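모자 하나 사고 이렇게 길게 쓸 일인가
7월 | 글 Jytte Laxdal

저희 사이트는 더 나은 이용 환경을 위해 쿠키를 사용합니다. [동의] [설정]

여름 모자를 또 샀어요. 집에 있는 챙 모자가 몇 개인데 또 샀냐고 하시면 할 말은 없고요 ㅎㅎ Holst 온라인몰에서 장바구니에 넣었다 뺐다를 세 번쯤 하다가 결국 결제한 노란 버킷햇입니다. 상품평이 1,867개나 달려 있길래 밤에 누워서 한참 읽었는데, 절반은 자수 귀엽다는 얘기더라고요.

그 자수가 앞쪽에 있는 크림색 동물 얼굴이에요. 저는 쿼카라고 믿고 있는데 Ruth Naylor는 보자마자 곰이라고 했어요. 눈이랑 입 선이 진해서 멀리서도 표정이 보이는 게 저는 제일 마음에 들어요! 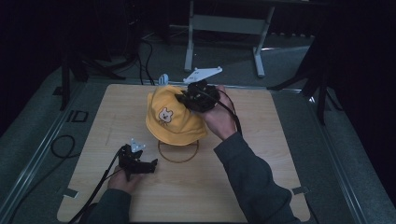

사이즈는 정사이즈로 골랐고 머리둘레가 큰 편인 저한테도 조이지 않았어요. 챙은 눈썹을 살짝 덮는 정도? 점심때 시장까지 걸어갔다 왔는데 이마 쪽은 확실히 덜 탔고, 목 뒤는 기대를 좀 접으셔야 해요. 바람 많이 부는 날엔 끈이 아쉬웠고요. 세탁은 찬물에 손으로 조물조물 한 번 했는데 물 빠짐은 없었습니다. 대신 말릴 때 그냥 널었더니 윗부분이 푹 꺼져서, 그다음부터는 안에 수건을 말아 넣고 세워 둬요.

전에 쓰던 Pladon 모자는 챙이 빳빳해서 가방에 넣으면 자국이 남았거든요. 이건 접었다 펴도 금방 돌아오는 편이에요 (여행 갈 때 진짜 편함). 40% 할인할 때 샀으니 가격 불만은 없는데, 정가였으면 좀 더 고민했을 것 같아요. 노란색이 부담스러우면 남색도 있다는데 자수는 노란 쪽이 훨씬 잘 어울려 보였어요. 다음 달에 조카 것도 하나 주문하려고요.

새 글 소식을 메일로 받아보세요. 이메일 주소 입력 [구독하기]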